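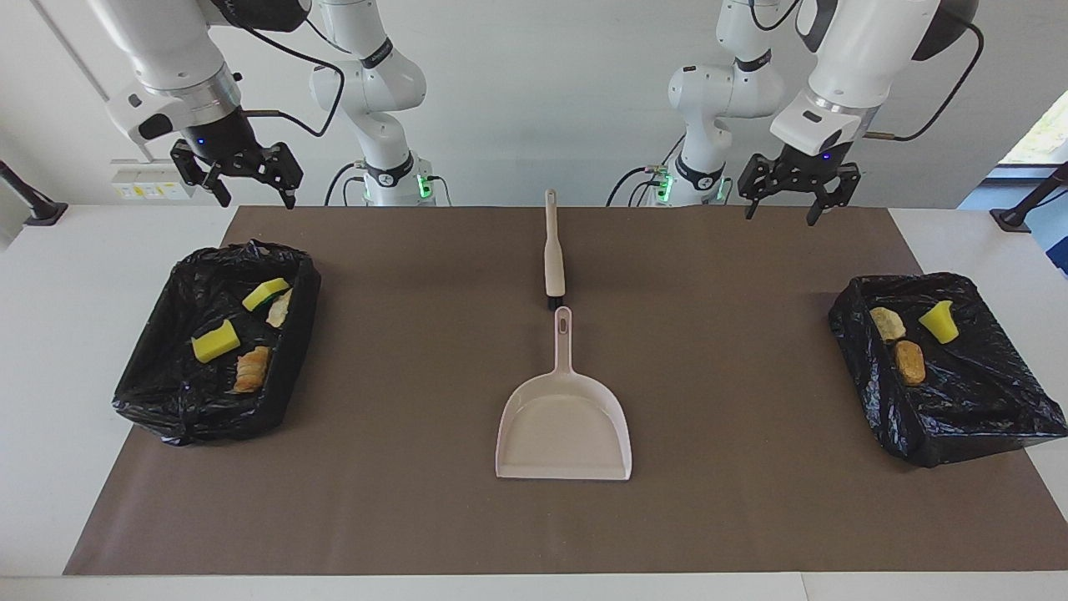 The brown mat on the white table, with a bin at either side.

Plullness sells printable wall art as digital files, most of it seasonal, and its owner answers more support mail about paper than about design. We asked for an hour on one subject only: why a print that looks right on screen comes out of a home printer looking wrong.

The owner works from a spare room in Parkham and starts at the file. "Every sheet I release is built at the largest size first, then scaled down. If you go the other way you get soft edges on the lettering, and thin serifs go before anything else does."

Resolution is the question customers raise most. The shop's files are set at 300 dots per inch for the final printed size, and the owner sees little point in going higher on a domestic inkjet. "People write in asking for 600 or more. Their printer driver resamples it anyway. What they're seeing is usually the quality setting left on draft, or plain paper selected when there's matte card in the tray."

Colour takes longer to explain. The autumn set, called Hamley, uses a rust and a deep green that both sit close to the edge of what an inkjet can reproduce. The green was changed 4 times before release.

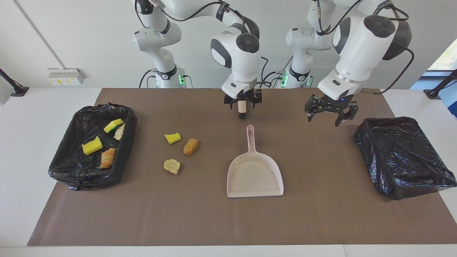
"On a backlit screen it looked like a bottle. On paper it looked like mud," the owner says. "I lifted the lightness, pulled out some of the black and printed it again on the cheapest card I could find — if it holds up there, it will hold up on better stock."

The files go out in RGB. Home printers expect it and do their own conversion, and a CMYK file sent to one tends to come back dull. Print shops are handled separately, with a PDF that includes bleed. "Most shops will trim to the line if you ask. Some won't read the note, so the bleed is there either way."

Paper weight matters more than brand in the owner's view. Ordinary copy paper buckles under a solid background. Matte card at 200 gsm lies flat in a frame and will still feed through most rear trays, though it may jam in a front cassette that turns the sheet over. The Jafarzadeh lettering set, which has no filled background, is the one suggested for lighter stock. 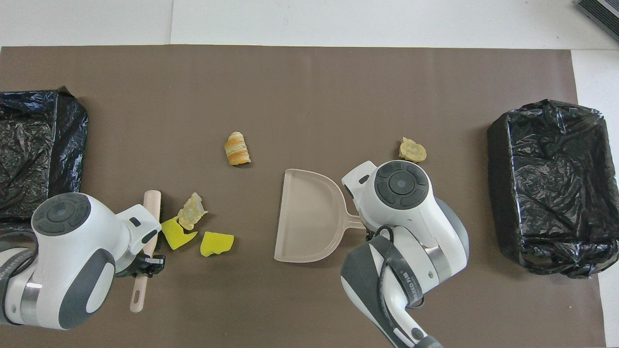
Margins are the other regular complaint. A printer without a borderless mode leaves an unprinted strip, often wider at the bottom, and "fit to page" shrinks the art to suit. The owner's advice is to print at actual size on a larger sheet and cut down with a steel rule and a fresh blade. Each file has faint corner ticks for the purpose.

"Let it sit before it goes behind glass. Overnight is fine. Put it in too early and you can get a haze on the inside of the pane, and then you're taking the frame apart again."

The catalogue stands at 311 designs, and the Christmas sheets are drawn in May. A tabloid-size version of Hamley is being tested now. The rust is still printing too pink on one of the 2 printers in the room, and the owner wants to try another matte card before changing the file.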